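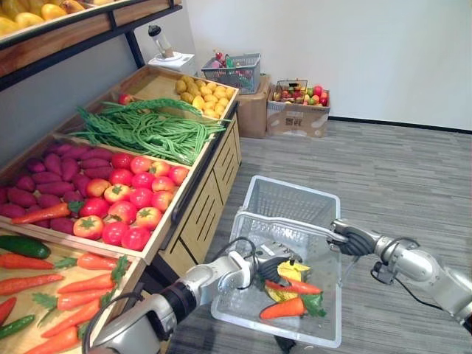 Fig. 1. Produce picking, head view. Right hand on the basket handle, left hand over the middle.

Course Materials > Robot Software > Week 7
Home Syllabus Notes Labs Readings Previous Next

Week 7 notes: task state, two arms, one basket
Tuesday, March 3, 2020

Reading for this week: the Erus planner guide, ch. 4 and 5. Skip the part on wheels.

1. What the planner needs to know

Shopping task = list of items + where each one is + what's in the basket already. Sounds easy. Most of last year's failed runs were bad state, the motion was fine.

State in Fig. 1, written as we'd log it:

basket: held(right), contents = pepper(yellow), carrot, carrot
left: over basket
bins: green beans, potatoes, tomatoes, sweet potatoes, carrots, cucumbers

Note the carrot lying across the sweet potatoes. If your code says "bin = class" you lose it. Same for the cucumbers in with the carrots. Store a label per object, bin is just a hint. Will come up in Lab 4!

2. Perception

Plivel gives boxes + masks + a score. Trained on our set of 3,051 labeled crops, 724 of them tomatoes, so tomato scores run high. Don't trust one threshold for all classes.

Hard cases:
- beans. One tangle, no clean edges. Treat as a region, pick a grasp point, dont try to segment single beans
- tomatoes with orange-yellow patches. Color alone will get you in trouble
- carrots in the bin vs carrots in the basket. Same class, so you need the basket mask first, then subtract
- wire baskets of produce back by the wall. Detector fires on these. Depth cutoff, or a workspace polygon (better)

Basket walls are translucent and slotted. Depth through them is noisy, expect holes. Track basket pose from the right wrist via forward kinematics and use vision only to correct.

3. Control

Right arm = holder, left arm = picker. Holder runs in impedance mode, soft in z, stiffer in x and y. Too stiff and a bump on the rim goes straight to the handle grip. Too soft and the basket sags as it fills.

Picker goes: pregrasp, approach, close, lift, carry, release. Each step has a guard and a timeout. Guard for release is basket pose newer than 636 ms (yes this number is odd, comes from the Zuccaro bridge, leave it alone).

Collision: add basket as an attached body on the right hand. Bin edges are static boxes. Cables are not modeled at all, so keep the wrist joint limits that ship in the config.

4. Replanning

Replan when: object moved, grasp empty, basket contents dont match the log. Do NOT replan on every frame. Planner takes roughly 1,333 ms with both arms and you will starve the controler.

If contents mismatch, trust the camera over the log, unless the left hand is blocking the view. Then back off and look again.

5. Lab 4, on the Londis machines

Write update_state(). Input: detections + last state + joint readings. Output: new state. Run it on the replay files before you ask for robot time. Turn in code plus a half page on one case where it breaks.

Project proposals still due in May, format same as before.

Tags: manipulation, task planning, perception, lecture notes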